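Suvuvetti Opens Block Lending Service for Preschools and Day Care Centers

Altaten, 23 August 2021 – Suvuvetti, the toy library run by Mivine, will begin lending large building blocks to preschools and day care centers this fall. Until now the library has lent only to families.

Centers can borrow blocks for up to 6 weeks at a time. The collection holds roughly 2000 pieces, most of them donated by households and by schools that were closing a classroom. Borrowing is free for centers with a Mivine membership. Others pay a deposit, returned when the set comes back.

Blocks are sorted by color before they are packed, and each color goes into its own plastic bin. Slopes, arches and plain bricks of one color stay together, so a center that needs only yellow can ask for only yellow. Trays are lent with the bins and can be used for sorting or as a base to build on.

The blocks are secondhand and many show wear. Scuffs and small marks are left alone. Cracked pieces are taken out of the collection – they are not repaired or lent. 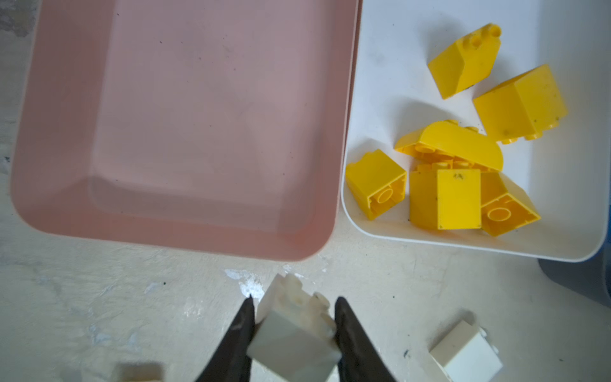
How to Borrow

Centers can sign up at the Suvuvetti front desk in the Ekinci building or by mail. The first 23 sets are ready to reserve now, and more will be added in November, when sorting of the summer donations is finished. Sets must be picked up and returned by the center. Delivery is not offered at this time.

Donations of large blocks are still welcome at the front desk during opening hours. Please empty out sand and crayons first.

Media contact: Mivine press office, Ekinci building, Altaten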